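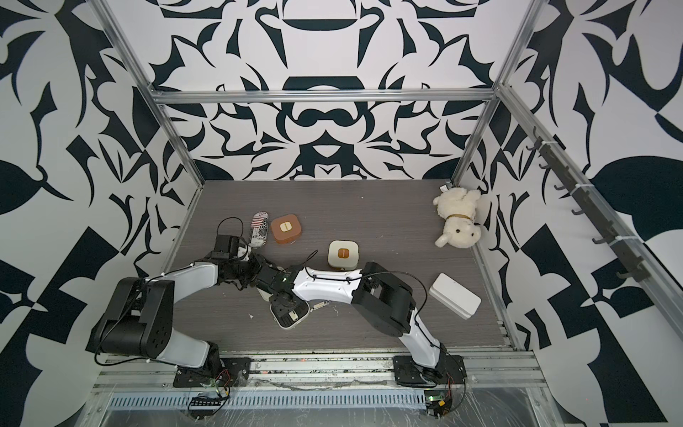
Erasto Muriithi
Moderator, Closets & Clutter

Keep the case or toss the case?

My wife and I moved to Didmont in January and I have finally opened the last box. It was full of cases. Drill case, label maker case, two clipper cases, a case for a flute that was sold before we met. The tools themselves live in drawers, because I am a person who wants to cut his hair without unlatching something first.

So I put it to the board. Do you keep the molded case a thing comes in, or does it go out with the cardboard? My own policy until now has been to keep everything and pay movers to carry it. This has cost me 47 dollars an hour, plus a look from the younger one that I still think about.

hingepin
Keep. Always keep. You will sell the thing someday and "comes with case" is worth real money. I got 39 bucks for a Jaseo trimmer that barely turned on.

marla_in_grisness
hingepin, you got 39 bucks for the trimmer. The case was what the guy used to carry it away from you quickly.

Toss them. A case is a box shaped so that only one object on earth can go in it. The day that object dies you own a very expensive hole.

hingepin
It was a good case.

oldtowels
Depends on the foam for me. The pressed plastic trays can go, they crack if you look at them. Cut foam I keep. I had a black foam one for years with sewing scissors in a slot meant for something else. Fit was terrible. Never lost the scissors.

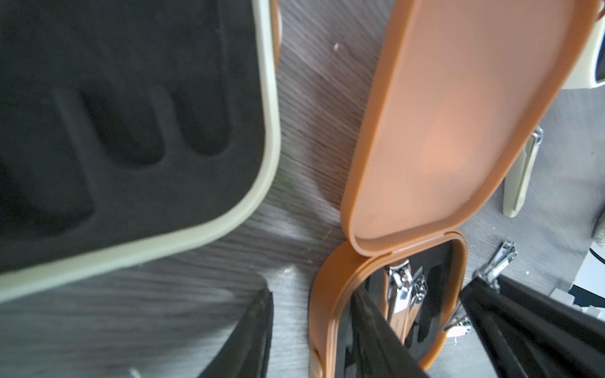

Open cases, black foam inside, slots empty in the cream one.

marla_in_grisness
And there it is. Empty slots. You are storing the idea of a tool.

Erasto Muriithi
I feel seen, and I'm the moderator, so I could lock this.

To be fair to the keepers, I did find one good use. The drill case holds all our takeout menus. It closes with a snap that makes dinner feel official.

quietbasement
Disagree with both camps. Keep the case only if the thing leaves the house. Clippers that travel, keep. Clippers that live by the sink, toss, they go in a cup. I did this with every case we had and got back an entire closet shelf, which my husband filled with extension cords by lunch.

hingepin
A cup. You keep blades in a cup.

quietbasement
With the guard on, hingepin. We aren't animals.

oldtowels
Someone is going to ask about dust so I'll go first. Cases keep out dust, foam collects hair, pick which one you want to clean. A vacuum with the small brush does fine on foam. Don't wash it. I washed mine and it stayed damp for 13 days and smelled like a pond.

Erasto Muriithi
Adding the house rules I've landed on, so I can stop scrolling up to find them:

Travels: keep the case.
Worth selling: keep the case, write the model on it.
Flute: gone. My wife has asked that we not discuss the flute.
Everything else goes to the Didmont swap table. 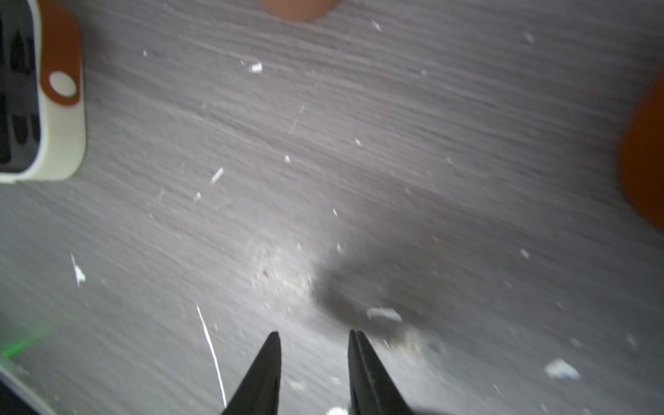 Last edited by Erasto Muriithi on 12 June 2025

marla_in_grisness
"Worth selling" is a loophole you could drive a moving truck through.

hingepin
Is the label maker case spoken for? I have the same one but the latch went.

Erasto Muriithi
You want a second case for one label maker?

hingepin
I want a case with a latch. The old one I'd keep for parts.

marla_in_grisness
I'm going to go lie down.

quietbasement
Hingepin, if you pick it up from the swap table, can you check if there's a Ji sewing machine cover there? The beige kind. I don't have the machine yet.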